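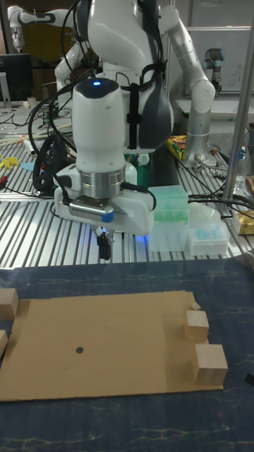

Bench space: who is it for?
Speaker notes, Enddale shared workshop day, March

Slide 1. Title

Say hello, say thanks to Rianne Jacobs for the slot. Keep it short, they've just had lunch.

I was asked to talk about "the well-organized bench." I should say up front that I don't quite believe in it. I've sat through plenty of talks on the subject and gone back to the same heap of cables every time.

Slide 2. What ends up on a bench

Ask the room: what's on yours right now? Let them shout a few out. Usual answers are cables, a cup, a tool with a bright handle, a box of pipette tips, something to eat.

Point to make: most of it has a reason. The tips are there for work. The monitor is there for work. The cup got put down by someone who meant to pick it up again. Snacks are the one I'd fight over. Tips and chips should not share a surface, and I don't care how well the bag is sealed.

Slide 3. The case for labeled zones (and why I doubt it)

Borkside put in taped zones and a label for every spot. They told us they logged 2,892 items in the first pass. Impressive number. I asked how many were back in their spots a month later and got a long answer without a number in it.

Štefánia Kubíček ran a smaller version at Teshome with 17 benches. She was more frank. The labels held up where people used the same thing daily. Everywhere else they were decoration.

Pause here. Someone will want to defend labels. Let them, but move on after one comment.

Slide 4. Slotted aluminum

People love extrusion benches because you can bolt anything anywhere. True. My trouble with them is the grooves. Crumbs, screws, cable ends, cut zip ties. If you have one, who cleans the grooves? I have asked this in 3 buildings and been told "we take turns."

Put something flat on top where you do the close work. Cardboard is fine. Mark your spot on it with a pen and throw it out when it gets ugly. I've been shown mats that cost 598 dollars and I could not say what they did better.

Slide 5. Cables

Skip if running late.

Cable sleeves, clips, trays - I've bought them all. They look great until you need to swap one cable out of the bundle. Then the bundle is open and stays open. Coil the spare length, keep it off the area where hands go, and leave it at that.

Slide 6. What I'd try

Food gets its own table, across the room. Tip boxes closed when you walk away. One flat sheet for close work. Whatever hasn't been touched by the end of the month goes on a shelf, and if it's missed, it comes back.

The Arnano people will say this isn't a system. Fine by me.

Questions. If it's quiet, ask Štefánia about the label printer.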